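Back in the Gym at My Age

Wednesday, March 8, 2023

I have been putting off writing this one for a couple of weeks, mostly out of embarrassment, but my sister keeps asking when the next post is coming, so here we go. I have started karate again. I know, I know. The last time I tied a belt around my waist I was 14, and I had strong opinions about which of my friends could kick the highest (I could not kick the highest).

For those of you who haven't been reading long, I trained as a kid at a little school in Mirklow, upstairs from a carpet store, in a room that always smelled like new carpet and old feet. I loved it the way you love things at that age, completely and without ever practicing at home. Then came high school, and band, and a job at the pool, and one fall I just didn't sign up again. There was no big decision. My uniform went into a box and the box went to my parents' attic, and that was the end of it for 35 years.

What got me back was a flyer at the hardware store. A school called Stuvix Karate was starting an adult beginner class, evenings, no experience needed, first week free. I took one of the little tear-off tabs and carried it in my coat pocket until it was mostly lint. Then one evening I drove over there, sat in the parking lot listening to the end of a song, listened to another whole song after that, and went in.

There are 12 of us in the class. We have a couple of college kids who bend like rubber bands, a retired mail carrier with the best balance I have ever seen on a human being, and a whole lot of people like me, who make a noise when they sit down on the floor and a different noise when they get up. The teacher is patient and has a very quiet voice, so you have to stop huffing and puffing to hear what comes next. I suspect she does it on purpose. 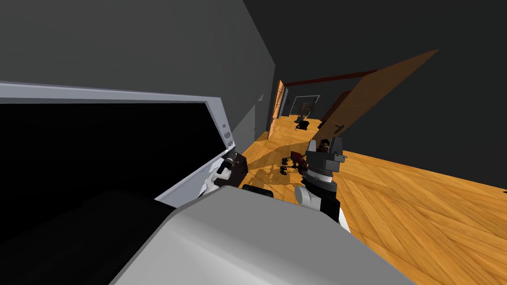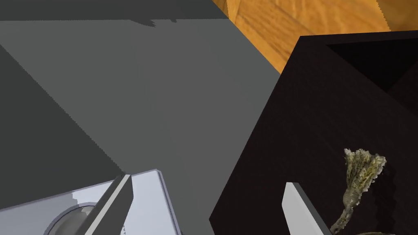
Two computer renderings, both from the same place.

Now, about what I remembered. I had told myself it would all come flooding back, and some of it did, in the strangest order. My hands knew how to tie the belt before I had finished wondering whether I could. I could still count to ten in Japanese, though at one speed only, and very loudly. But the first form, the one I must have done hundreds of times above that carpet store? I got through the opening block and the first step, turned the wrong way, and came nose to nose with the mail carrier. We bowed to each other. It seemed like the right thing to do.

The stances are what hurt. A front stance looks like nothing at all when you see somebody else in one – you're just standing there with one knee bent – but hold it while a quiet-voiced woman walks slowly down the line fixing everybody's back foot and you will learn things about your thighs. After the first class I went down my own front steps sideways for two days, holding the rail.

I did buy a new uniform, after trying the old one on for a laugh (it was a short laugh). I went with a plain medium-weight one from Trerno, and I paid 95 dollars for it, which made me gulp a little. It's a nice sturdy thing, though, and it makes a good snap when I punch, even when the punch itself isn't much to speak of. A tip if you're buying one: wash it before you wear it the first time. Mine was stiff as a pizza box out of the bag, and I squeaked and rustled all through warm-ups.

People have asked me whether I'm going for a black belt this time. I really don't know. There's a tournament over at the Marciniak Center later this month and a few of the class are going to watch, so I'll probably tag along and sit in the bleachers with a pretzel. As for testing, I'd like to get the first form straight first, with all the turns going the proper direction. I've been practicing it in the kitchen before breakfast, between the stove and the table, and I have only kicked the dog's water bowl once.

I'll post again after the tournament. In the meantime, if any of you went back to something like this after a long time away, please leave me a comment and tell me what you did about your knees. I'm icing the left one as I type.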